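Dallstead Evening Courses
Rooms As We Find Them
Handout for Session Four: Ceilings, Pipes, Plain Walls and Stairs
July 2018

Welcome back, and thank you for bringing so many sketches last time. I have kept them all in the big folder by the sink, so please go through it at the break and take yours home if you want it. A few of them have no name on the back and I have had to guess from the handwriting.

Last session we stayed close to the floor. We talked about where the furniture wants to go, how wide a path has to be before people stop turning sideways in it, and why the spot just inside the door fills up with things. This time we are going up the walls and across the ceiling, and then, if the clock is kind to us, down again by way of the stairs. I find this the most enjoyable evening of the course and I do tend to run over, so I have written more of it down than usual.

Reading for tonight: pages 14 to 43 of the green course reader. Skip the box on plaster moldings unless you happen to live with some.

Starting with the ceiling

Most of us hardly look at a ceiling until something drips from it. When you walk into a room you mean to change, I would like you to stop a few steps in, put your bag down, and look up for as long as it takes to get a little stiff in the neck. Then draw it. A ceiling drawing is just a floor plan with different things on it: lights, beams, vents, pipes, hatches, the hook from a lamp that went to somebody's cousin years ago.

Draw the lights first. Mark which way the long ones point, and which switch works which. In a workroom the tubes usually follow the direction somebody thought the benches would go, and the benches may have moved three times since. If you sit with your back to a ceiling light, your own shadow will fall on your hands, and no amount of nice furniture will make up for that.

Next come the beams and panels. If the panels make a grid, use it! Find out how wide one panel is, and you can work out the size of the room from where you stand, without crawling behind the cabinets with a tape. You will want the tape later all the same, but the grid gets you a decent drawing on the first visit.

And then the pipes, which we will be spending a good while on.

Pipes and rails: hide them, paint them, or leave them be

There are people who love a pipe and people who can't rest until every last one is behind a board. I have been both, at different times in my life. My first apartment had a heating pipe across the kitchen that I wrapped in paper at the holidays, and I was rather fond of it by the end.

Boxing in gives you a clean line and a ledge to dust. It also makes the ceiling lower wherever the box goes, and a low strip down the middle of a room is something you feel every time you walk under it. Before you box anything, ask the building office which pipes need to be reached and how often. At the Cluvine building, where we are going for the field visit, they have a rule that every valve has to be reachable from a stepladder with one hand, and I think it's a good rule to carry around with you.

Painting is cheaper and kinder to the height of the room. A pipe painted the same color as the ceiling doesn't vanish, of course – it has a shadow, and it keeps its shape – but it stops asking for attention. When several run side by side they start to look like something that was meant, almost like a border. A dark pipe on a white ceiling does the opposite and pulls your eye along its whole length, which can be lovely in a long room and tiring in a small one.

White pipes and rails running together under a white paneled ceiling, a long tube light burning, a broad white wall, and then one dark brown staircase off to the side: that combination is what I would like you to have in mind for the next few pages.
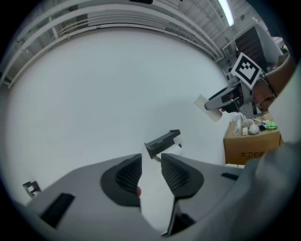 I would still box them in, came one reply when I made the case for white pipes with an earlier group, and it went on to say that all those parallel lines overhead made a person feel as if they were waiting for a train. I have thought about that remark many times. The same voice said that a ceiling ought to be the one part of a room that lets you alone, and that if you could see every pipe you would spend your evenings wondering what was inside them.

There is something to it. If you are planning a bedroom, or any room where people lie on their backs, I think the case for boxing in gets stronger. In a workroom, where heads are mostly down, I would still leave the pipes out where I can see them and get at them. We can argue about it over coffee. Please do argue, it's a long evening otherwise.

The big plain wall

A large white wall makes people nervous. They want to hang something on it before they've lived with it for a week, and so up goes whatever was at hand, usually too high and too small. I would ask you to leave the wall alone until you have seen it in the morning, in the late afternoon, and with only the lamps on. White is never just white. It takes its color from the floor, from the trees outside the window, from a red rug, even from the shirt of the person standing by it.

We have two sample cards to pass around. One is painted in Latero, a plain cool white, and the other in Sultana, which is warmer and has a touch of yellow in it that you will only notice when the two are side by side. Hold each of them flat against the wall at eye height, then tip it toward the ceiling and see how much darker it gets. People choose paint from a card lying on a table and then are surprised by the wall, and this tipping business is the whole explanation.

For the arithmetic people among us, I worked out the big practice hall on the course plan. The walls come to 641 square feet once you take off the doors and windows, and the ceiling comes to 283. Use those two numbers for exercise two. Please don't use the numbers from the old handout, where I had measured the doors twice.

A tall loose panel is a useful thing to have while you are deciding. It can be painted on both sides, moved to wherever the light is troubling you, and leaned up behind a chair to show what a darker or lighter background would do. If you lean one, put something with a bit of grip under the bottom edge, and don't leave it standing where children or a draft can reach it. If it's going to stay up for longer than an evening, fix it at the top.

The stairs

A staircase is furniture, wall and floor all at once, and I could talk about nothing else for the rest of July. In a pale room a dark stair becomes the heaviest thing in sight, and everything else arranges itself around it whether you planned for that or not. You can fight it with more white paint, which will be scuffed within the month, or you can make friends with it.

Making friends with it means giving it a little company. One or two other dark things, placed well away from the stair and at different heights, will spread the weight around. A picture frame, the legs of a table, a coat rail. I would stop at two or so and have a look before adding any more, as it is very easy to go from a room with a dark stair to a room that is simply dark.

Think about the slope as well. The steps make a strong diagonal, and most of what we put into a room is square. A tall bookcase pushed up against the underside of a slope leaves a triangle that collects vacuum cleaners. Low pieces do better there, stepping down as the stair does, or a bench you can sit on without cracking your head. Sit on it before you buy it – and then stand up again in a hurry, as you would if the phone rang.

Some practical things about stairs that came up in the questions and that I promised to write out:

The bottom step needs clear floor in front of it. Keep at least the length of a good stride free, more if people come down carrying trays or laundry.

Light the stair from the side or from above and a little ahead. A bulb straight in the eyes on the way down is worse than a dim one.

If you paint the treads, do every other one and let them dry before you do the rest, so that the household can still get to bed. Tell the household.

Runners look charming and wear out at the front edge of each step first. Buy extra length and fold it under at the top, and then you can shift the whole thing down when the edges go thin.

Exercises for the second half

One. Take a sheet of squared paper and draw the ceiling of the room we are sitting in. Lights in yellow, anything that carries water in blue, anything you can't identify in pencil with a question mark. You may stand on the floor only. I say this every year.

Two. Using the figures for the practice hall, work out how much more paint you would need if the ceiling were done in the same color as the walls. Two coats all over. Coverage is printed on the back of the sample cards.

Three. In pairs, choose a pipe. One of you makes the case for hiding it, the other for leaving it in view, and then change sides. Write down the best thing your partner said.

Four, for home. Find a staircase you use often and sketch what is under it. If it is a closet, open the door. Bring the sketch next time along with a list of what lives in there and what you would rather have living there.

For the field visit

We meet at the side entrance of the Cluvine building, by the bicycle rack. Flat shoes, please, and a pencil instead of a pen, as the ink always seems to stop when you are drawing above your own head. There is an elevator for anyone who would like it. If you have a tape measure that locks, bring that one; the two in the course box have both lost their catch, and I haven't yet got to the store to replace them.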